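4.2 What goes in the box

I want to spend a little time on the clutter, because it ended up mattering a lot more than I expected when Fotis Bakalis and I first sketched out this study. Our question sounds simple enough: if you teach a policy to clear and refill a container using only hand-held gripper demonstrations, how much does the softness of the stuff inside hurt you? Our earlier policy, Datia, was trained almost entirely on rigid things (mugs, blocks, toy cars) and it did fine on those. Then we pointed it at a heap of hair ties and it fell apart!

So for the new set, which we call Jelline, we went the other way and leaned hard into fabric. We recorded 700 demonstrations in ordinary homes, and we kept the furniture and the mess as they were. Each demonstration starts from either a "boxed" state or a "spread" state, and the person holding the gripper moves items one at a time toward the other one. Figure 3 shows one moment from each kind of layout.

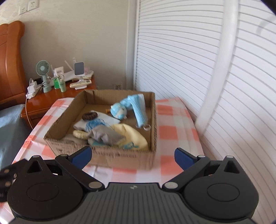 Soft items are hard for a reason I hadn't really thought through before we started, and it has very little to do with grip force. The trouble is deciding where one thing ends and the next begins. A hair tie lying on a white folded cloth is easy enough for me to pick out, and I'd bet on the policy too, but a tangle of bright blue strands with a crumpled gray cloth over part of it is another matter. Which one are you grabbing? If you pinch at the border you may well come up with both, and we score that as a double pick. Double picks made up 36 percent of all failures for the baseline in the boxed state, more than misses and drops put together. We'd guessed misses would win by a mile.

We tried a few things. The one that helped most is a bit embarrassing in how plain it is. Before each grasp, we have the policy predict a small patch of "what should be left" once the item is gone, and we penalize it during training when the real leftover view doesn't match. I borrowed the idea from my own bad habit of tugging on a sock in the laundry and watching what else moves. We call this the leftover loss. It adds one extra head and very little training time, and you can switch it off at run time if you'd like your control loop back. 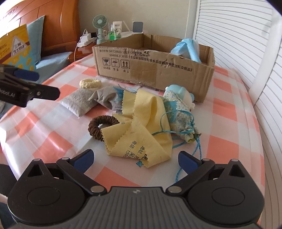 For the spread state the gain was smaller, and I think I know why. Once things are out on the table, a lot of the overlap has already been sorted out by whoever spread them, so there's less for the leftover loss to fix. Where items did still overlap, the improvement looked much like the boxed one. We ran 100 test trials per condition, with 5 training seeds, and the spread between seeds was wide enough that I wouldn't make a big deal out of the difference between our two best variants. Fotis would (we argued over this for most of November), and his reading is in the appendix.

One more note on the setup, for anybody who wants to repeat this. We didn't reset the pile to a fixed arrangement between trials. We tried that early on using printed overlay guides, and it was miserable: a knitted tie never lands the same way twice, and we were spending more time fussing with fabric than running the policy. Instead we matched piles by an overlap score, computed from hand-drawn outlines, and paired each baseline trial with a leftover-loss trial at a similar score. It's a looser kind of control, and it does mean the per-item numbers are noisier than the totals. The outlines are released with the data, along with the script we used for pairing.

We also left out anything the demonstrator had dropped more than twice, so our results probably flatter both methods on very slippery items. Section 4.3 goes through the double picks that survived the leftover loss, nearly all of which involve strings or cords.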